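At Odstead, the safety rules for home robots fill one thin binder, and Elis Probert rewrote most of it in February. Her first rule is short: no arm moves near a person until it has finished 50 clean runs in simulation.
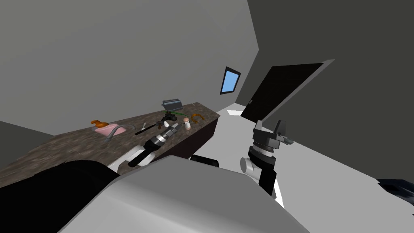 Clutter is the part that older standards forgot. Probert asks for test counters where small things lie close together, a thin rod beside a curved tube, or a green wire trailing from a tool. "A tidy counter teaches us little," she says. Wen-hsiung Kuo of Hullex wants 700 runs.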